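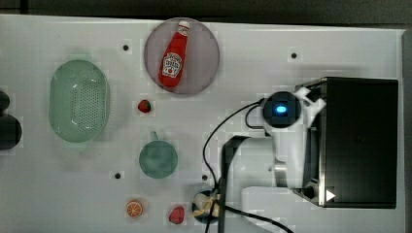
白桌面,番茄酱瓶斜放在盘子上,左边淡绿色漏盆

Dramdale 校区 夜间安全 + 举报渠道巡查表(七月,学期前那一轮)

巡查:Skye MacKinnon、Juraj Urban
记录:Sandamali Debnath
复核:Ewan Dunbar(还没签)
发学生事务处、安保班、各楼楼长。Ruairi 那边抄一份。

记号:[x] 合格,[ ] 不合格或没查完。备注现场手写后来敲进来的,有看不清的地方标了(?)。照明和电话是晚上走的,纸面材料白天查的。

## 一、夜间步行路线

- [x] 图书馆到北宿舍主路,路灯全亮
- [ ] 北宿舍到公交站小路,灯不稳
 - 备注:拐弯那一段忽明忽暗,站着等了一会儿还是这样。维修单去年就报过,单子状态写“已完成”。Juraj 拍了视频,发维修组了,没回。
- [ ] 体育馆后门外侧
 - 备注:灌木长太高,把墙灯挡掉大半。请绿化组剪,剪到窗台以下。别只剪正面!上次就是只剪正面。
- [x] 自行车棚
- [x] 东停车场人行道
- [ ] 西停车场楼梯间
 - 备注:灯亮,但感应太慢,人下到平台了才亮。改常亮最省事。电费的事找 Ewan 谈,不归我们。
- [ ] 施工围挡旁临时通道
 - 备注:围挡是新的,路线图没更新。导向牌指到一个锁着的门。晚上跟着牌子走会走到死胡同里。**优先处理**。牌子今天先用纸盖上了,等正式的。

## 二、紧急电话柱

- [x] 图书馆门口,接通,值班员报得出位置
- [x] 北宿舍门口,同上
- [ ] 公交站
 - 备注:接通了,但值班员屏幕上显示的是“东停车场”。地址标签串了。这个比打不通还麻烦,人会被派到错的地方去。当晚打给控制室说了,对方说要供应商改。供应商 Gündoğdu,合同在 Ruairi 手里,请他催。改完要在现场再打一次,光看后台不算。
- [ ] 体育馆
 - 备注:按钮上的字磨没了。声音小,旁边有风机。戴助听器的同学怎么用?上面没有文字或者灯光反馈。记一笔,下轮采购提。
- [x] 医学楼侧门
- [ ] 西停车场
 - 备注:没找到。图上有,地上没有,只剩一块底座。要么装回去要么从图上删掉,这周内给个说法。

## 三、宿舍楼门禁

查的是 Jinora 楼和旁边的老楼。老楼楼长不在,进不去的部分下次补。

- [x] 正门刷卡,闭门正常
- [ ] 侧门
 - 备注:闭门器没力,门停在半开。有人用折起来的传单垫着,拿掉了,过一会儿又垫上了。住这边的同学说正门绕太远。光贴告示没用,考虑给侧门也开刷卡。
- [ ] 301 室房门锁
 - 备注:Plasten 的锁,钥匙转到一半卡住。住户说开学以来一直这样,晚上反锁不上。学期前必须换,换之前这间别排人。锁芯换完登记,旧钥匙收回来。
- [x] 洗衣房门
- [x] 地下室通道,报警正常
- [ ] 访客登记
 - 备注:本子有,笔没有。最后一页写的日期是上学期的。如果前台根本不用这个本子,那就别放了,改电子的。放着像是有人管。
- [ ] 离校人员门卡注销
 - 备注:抽查了一批,还有 2 张没注销,一张是临时工的。人事那边说发过邮件,门禁那边说没收到。邮箱地址确认一下,很可能还是旧的那个。

## 四、举报和求助信息张贴

这部分 Sandamali 看的,标准是:一个刚出了事、很慌的人,能不能在不问任何人的情况下找到电话。

- [x] 女卫生间隔间门内侧,主楼
- [ ] 男卫生间
 - 备注:基本都没有。学校政策写的是所有性别都适用,张贴的时候就忘了。补。
- [ ] 无障碍卫生间
 - 备注:贴了,但贴太高,坐轮椅看不到下半截,电话号码恰好在下半截。
- [x] 校医院候诊区
- [ ] 宿舍公告栏
 - 备注:被社团招新海报盖住了。公告栏留一块固定位置,画个框,框里不许贴别的。
- [ ] 海报内容
 - 备注:新旧两版混着贴。旧版还写着“须先向院系报告”,这句早就废了,现在当事人可以直接找专员、找警察、两个都找或者都不找。旧版全部撕掉!看到就撕,不用再请示。
- [ ] 二维码
 - 备注:扫出来是首页,不是举报页,要再点好几层。手机上菜单还会盖住按钮。网页组改链接。
- [ ] 其他语言版本
 - 备注:有中文和西班牙语。中文版“保密”和“匿名”两个词混用,意思不一样,得改。Sandamali 已经标了红,译者确认后重印。

## 五、受理流程抽查

不看具体案件,只看流程表和时间戳。案卷内容我们没权限,也不该有。

- [x] 专员联系方式对外公开,号码能打通
- [ ] 非工作时间转接
 - 备注:晚上 8 点以后转到语音信箱。语音里说“请在工作时间来电”,然后就挂了。至少要报一遍校外热线和安保的号码。录音重录,用不了半天。
- [ ] 首次回复时限
 - 备注:流程表写两个工作日。抽到的里面有一份拖得很久,原因栏空白。空白不行,休假也好漏看也好,写上。
- [x] 支持措施单独列表(换宿舍、调课、延期考试),不以正式投诉为前提
- [ ] 双方程序告知
 - 备注:给投诉方的告知书是新版,给被投诉方的还是旧版,两份写的申诉期限对不上。这种事到了听证会上会被律师抓住,对谁都不公平。法务统一一下。
- [ ] 陪同人规定
 - 备注:手册写可以带一名陪同人,没写能不能是律师,也没写陪同人能不能发言。学生会问过,没给书面答复。

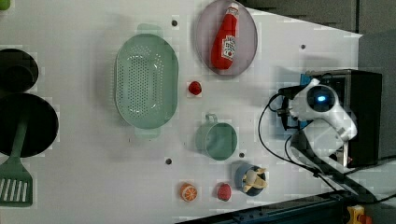 如果州里的法案通过,学校能不能在学生报警之前不展开调查?

要看最后通过的文本,目前在审的几个版本写法不同;正式生效之前学校按现行程序受理,当事人不报警也可以要求支持措施。

## 六、培训记录

- [x] 宿舍辅导员,签到表齐
- [ ] 安保夜班
 - 备注:白班都训过了,夜班没安排上。可是接到这类电话的多数是夜班。Juraj 去排,周四晚上交接班前可以插一场,先跟班长说好给加班费。
- [ ] 社团负责人
 - 备注:登记人数超过 20,签到表上看不清到底谁来了,有几行是同一个笔迹。重签或者重训。兄弟会那边说他们有自己全国总部的培训,可以,但是要交材料来看,口头说的不算。
- [ ] 新进教师
 - 备注:线上课,能一直点“下一页”点到底,中间没有题目。Skye 试了,喝口水的功夫就拿到证书了。
- [x] 受理专员年度复训
- [ ] 听证小组成员
 - 备注:名单上有一位已经离职了,候补没人。补人要走校务会,别等到有案子再补。

## 七、数据和公开

- [ ] 年度安全报告网上版本
 - 备注:能下载,但是PDF 是扫描件,读屏软件读不出来。要原始文件。
- [ ] 校外学生住房的事件归类
 - 备注:房子归校友会名下的那几处,算校内还是校外,安保和学生事务两边口径不一样。出来的数字自然对不上。Ewan 定一个,写下来,往年的加注说明。
- [x] 事件日志可供查阅,前台知道在哪
- [ ] 游说和立法意见公开
 - 备注:学生会提的,问学校对几个法案有没有提交过书面意见。公共事务办公室说“有一些”。请列清单。不是安全检查的范围,但是问到了就记在这里。

## 八、优先处理(按先后)

1. 公交站电话柱地址,供应商改,现场复测
2. 临时通道导向牌
3. Jinora 楼 301 换锁
4. 语音信箱重录
5. 旧版海报全撕
6. 两份告知书期限统一
7. 夜班培训

剩下的照各项备注走,各部门自己领。

## 九、巡查人补充

Skye:路线是我们自己选的,下次请学生选。他们晚上真正走的不一定是主路。有同学提到从实验楼穿草地那条,图上都没有,可是草都踩秃了。

Juraj:控制室的人态度很好,但他们手上的地图还是打印的旧图,在墙上贴着,卷边了。换一张要多久?下次我自己带一张过去。另外手电筒要申请,这次用的手机,没电两回。

Sandamali:海报的字号在放大一点。别用那么多缩写,专员的头衔写全。还有一张海报上的照片是一个姑娘抱着膝盖坐在墙角,能不能换掉,已经有几个同学来说过看了不舒服。纯文字也行。

Ewan 批注(邮件里贴过来的):校外住房归类先按安保的口径,等法务意见。西停车场灯改常亮我同意,走日常维修费,不用另外打报告。听证小组补人我去提。绿化那边得等他们排期,催了也没用,先把墙灯换亮一点的。

Ruairi:Gündoğdu 的合同里有响应时间条款,我翻一下。翻到再回。

## 十、复查

- [ ] 公交站电话复测,Juraj
- [ ] 老楼补查,Skye,先跟楼长约
- [ ] 中文版海报校对稿,Sandamali
- [ ] 门卡注销名单重新核对,人事 + 门禁一起坐下来对
- [ ] 西停车场电话柱,装或删,待定
- [ ] Ewan 签字

复查表用同一份,别新建文件,上次新建了结果两份都有人在填。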